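Three Bins and a Lot of Bricks: Tidying with Mayu Hoshino

When I got to Mayu Hoshino's place in Jiscombe she was on her knees fishing a brick out from under the radiator. "Come in, mind your feet," she said, and I did mind them, having two kids and the scars to prove it.

I'd asked to talk to her about sorting. She ran the toy library on Gokham Street for six years, and she has strong feelings about building bricks (so do I, mostly at night, mostly barefoot). She made tea, moved a tub of wheels off the good chair and we got going.

My first question was the one everybody argues over at my house. Color or shape?

"Color, for little ones," she said right away. "A four-year-old can see where red goes. Ask the same kid to find the box for two-by-fours and you've lost them before snack."

Her own collection is well over 1,000 pieces, but she never puts it all out. She starts small, with a handful of bricks and one bin per color, and she likes the bin to match the brick when she can get it. When she can't, she uses whatever's clean. White is her favorite stand-in! Red shows up beautifully in it, she says, and you can tell from across the room if something blue has snuck in.

"And wide bins, low sides," she added. "If they have to reach down to the elbow they'll just tip it over."
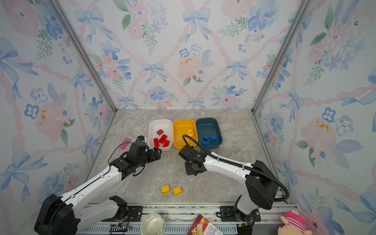 Zihan Liang doesn't agree about the colors at all, and told me so by phone that same afternoon: sort by color and you'll spend all your building time digging through one big red heap for the piece you want. I passed this along to Mayu, who laughed for quite a while.

"Zihan builds castles," she said. "Of course he wants shapes. I'm talking about getting the floor clear by 5:30."

Fair enough. I asked what she does about the last couple of bricks, the ones that sit out on the floor long after the rest are away. At our house those can stay put until July.

"I leave them for the child," she said. "I'll do the boring middle part, but the last one in the bin is theirs. They love that bit."

Then she went back to the radiator, and I held the flashlight. We got the brick out with a ruler. It was green, and she didn't have a bin for green, so it went in her cardigan pocket.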